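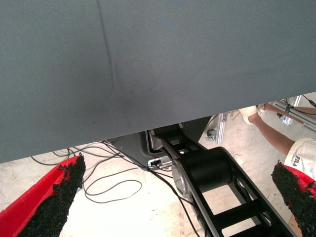
Where did I leave off with the gray cloth? With one crease still in it, left of center, and me too tired to care.

Dec 12, 2024. So I cared this morning! I went over it with the steamer for 13 minutes (I timed it, which tells you what kind of day I was having) and then stood back and squinted. Weidong Guo called in the middle of it to ask if I'd ordered more from Lovo yet. I hadn't. The color they call Skevo is a sort of blue-gray, very fine weave, and I love it more than the brown we looked at first — it just makes the whole place feel calmer. Nearly 34 dollars a yard, though. Ouch.

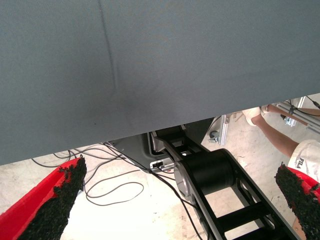

Anyway, I told Weidong I'd get 5 more yards before the end of December and he said fine, but measure twice, because last time I guessed and we ended up with a strip too short for anything except a cushion.

Sylvain Chauvin thinks I should quit fussing over creases and sweep the floor instead. He has a point, it's a pale floor and every scuff shows. But I'm stubborn about fabric — always have been, ever since Mom let me iron the good tablecloth.

Soup for dinner, two bowls. Must remember to call Lovo before lunch tomorrow and ask about the wider roll.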